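Sokby hand-held gripper kit -- anyone bought one?
Forum: Grippers and End Effectors
Started by iwhiteley_lacey

iwhiteley_lacey wrote:
Looking at the Sokby kit for a small job sorting salon supplies. The shop page says it holds "anything up to 300 grams" and that the fingers need no adjusting between items. I've read that kind of sentence before. The price isn't terrible but I'd be buying 2, and I'd like to hear from a person who has had one in their hand for longer than a trade show.

ronut_ji wrote:
Had mine since last September. It's fine. The linkage is the good part and the pads are the bad part. Support answers email if you're patient.

tritov_refugee wrote:
"It's fine" is what people say after they've paid. What did you hold with it?

ronut_ji wrote:
Screwdrivers, bottles, a tape measure, hair stuff because my sister cuts hair. Nothing slipped that I'd blame on the tool.

tritov_refugee wrote:
Then you tested it on things that want to be held. My old Tritov did bottles all day long and fell apart on anything thin. Lacey, ask them for a demo with your own parts before you send money.

nolte_ida wrote:
I bought the Sokby with my own money, for whatever that's worth in this thread. Putting up one from my bench so we have something to argue over besides the shop page.
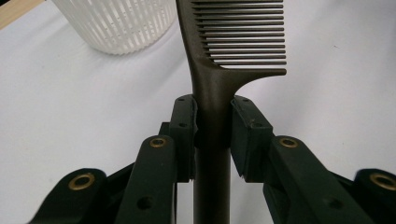
My problem with the kit is the claim about no adjusting. Flat-sided stuff I never worried about. It's the round stuff, where each pad touches along a line and you're trusting that line. The comb is gripped on the handle just under the head, and that's where I'd want it, but a smooth rounded handle is exactly the shape that can turn on you when something pushes on the teeth. Straight up is the easy pose. Show me the same comb held out sideways with a tug on the end, and then we can talk about "anything."

Also the pads scuff. Mine have wear on the edges already, and Sokby wants 17 dollars for a replacement pair.

iwhiteley_lacey wrote:
Thank you, that is very close to what I need it for. Did it turn?

nolte_ida wrote:
I'm not going to give you a yes or no off one comb. I've had smooth handles turn on me in general, some worse than others. I haven't kept a log and I wouldn't trust anyone who gives you a percentage.

ronut_ji wrote:
Scuffed edges on plastic pads is cosmetic. You could stick a bit of rubber on the inside faces and be done with it.

nolte_ida wrote:
I could. The page says I don't have to, and I paid for the page.

seulgi_m wrote:
Going to defend Sokby a little. The pivots have brass bushings. Plenty of kits in this range run plastic on plastic and get sloppy -- my Evar had play in it after 13 days. If the joints stay tight you can always change the pads.

tritov_refugee wrote:
Bushings are nice. They don't stop a round handle from spinning. Different complaint.

seulgi_m wrote:
Sure, but she asked whether to buy it, and play in the joints is the thing you can't fix with a strip of rubber. I'd take good joints and mediocre pads over the reverse.

ypyo wrote:
Has anyone tried the Do pads on the Sokby arms? They're softer and they have a shallow groove down the middle, which ought to help with handles. I don't know if the screw holes line up.

ronut_ji wrote:
They don't on mine. I tried. You'd have to drill, and there goes the warranty.

ypyo wrote:
Figures. So the fix for the thing that needs no adjusting is a drill.

iwhiteley_lacey wrote:
OK. I wrote to Sokby and asked for a video of a tail comb held sideways with somebody pulling on it. They sent me the brochure again. I'll order one instead of 2 and put rubber on it if I have to. Ida, which rubber would you use?

nolte_ida wrote:
Thin bike tube, cut flat, double-sided tape. Clean the pads with alcohol first. And keep the box in case you send it back.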